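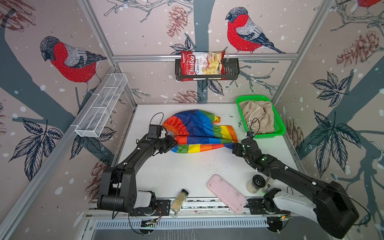 The bullfinch table, with the rainbow nylon and the green basket

Flendwood Store and Sort Group
Minutes of the April meeting, held in the back room at Hotbridge, starting at 7 in the evening

In the chair: Garba Ibrahim
Minutes: Andor Fekete

1. Welcome and last minutes
Garba welcomed everyone and thanked those who had come straight from work without their tea. The last minutes were read through and agreed, with one small correction: the shelf brackets came from Druvik and were paid for in full, and I am sorry for having written otherwise.

2. The bullfinch table
Most of the evening went on this, and very pleasantly too. Everyone is still delighted with the wallpaper - the pale pink with the bullfinches, the pinecones and the little white snowflake dots - and there was a good deal of talk about whether it ought to stay up past the winter. Garba felt that bullfinches are with us all year and that the snow could be overlooked. A roll of plain green was offered instead, with many thanks to the person offering it, but on a show of hands the birds stay until the autumn at least.

We then came to the baskets. The long white wire one on the left wall has been empty for some time, and it does seem a waste when the table itself collects so much. After some discussion it was agreed to keep it for cloths and small pieces of fabric, folded, with anything heavy going elsewhere. It hangs at a bit of an angle, and Andor will have a look at that with a spanner before Tuesday.

The black wire basket on the back rail is to be for packets and snacks, as it more or less is already with the Chuba cassava chips in it. A lively few minutes followed on the subject of cassava chips, which several people had never tried and now very much wish to. Garba will price a mixed box.

3. Fabric
The rainbow nylon was much admired for its colours, and rather less for the way it gets left in a heap. It was agreed that it should be folded lengthways first and then in from both ends, and that two people make a far better job of it than one. We still have 32 metres of plain nylon from Pap to find a home for, so please do not bring in any more for the time being, however lovely it may be.

The bright green basket stays in the back right corner for beige and plain cloths. Cords should be wound up and tied separately, as they get round everything otherwise.

4. Jars and trays
Andor asked whether the glass spice jars could please be stood upright and kept on the light pink tray, so that they can be lifted off all in one go when the table is wanted. This was agreed, grinder lids and plain lids together. New labels are needed and about 7 sheets should see us through to the summer. The question of whether to sort the jars alphabetically or by how often we use them was talked over at length, with feeling on both sides, and has been held over.

5. Any other business
The kettle is slow but still working. The door code changes at the end of April. Would whoever has the good scissors please bring them back.

The meeting closed at five to nine. The next one is on a Tuesday, same room, and 4 extra chairs will be put out.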